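Reading time: 2 minutes

Biscombe Shared Kitchen - Cabinet and Drawer Check, April

Hello again, everyone, and thank you for putting up with my notes. I did the low cabinets at the Hildale end this time, starting just after breakfast, and I've written my comments under each item the way I always do (a plain tick never seems to tell the next person much).

1. Cabinet sits level and doesn't rock
OK. I leaned on each corner and it stayed put. The Delacroix unit by the door still needs a folded card under one foot - I'll bring a proper shim.

2. Top surface clear of anything that can roll or tip
Needs attention. A bottle on its side is the thing I fuss about most, as it only takes one bump of the hip to send it to the floor, and then somebody steps on it. Please stand bottles up or put them away. The bowl is fine where it is, well toward the back.

3. Drawers closed when not in use
Needs attention. The lower drawer is right at shin height, and pulled out that far it's a real trip hazard for anyone coming around with a full tray. There's only the one bottle lying up by the front panel, so there's plenty of room for the other one to join it!

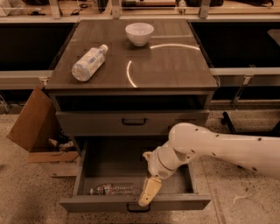
4. Handles tight
OK. Both black handles on this cabinet are firm. I gave the screws a little turn anyway, out of habit.

5. Drawer stops working
OK on this cabinet. Unit 113 slides out farther than I'd like, so go gently with it until I've ordered the part from Zernusar.

6. Floor dry and clear
OK. I wiped up a few drips by the sink on my way past.

I'll look at items 2 and 3 again before lunch tomorrow.

Wendell Castellanos

Related
Oven and Hood Check, March
How We Label Shelves
Lifting Heavy Pots Safely

Contact | Copyright Biscombe Shared Kitchen | Back to top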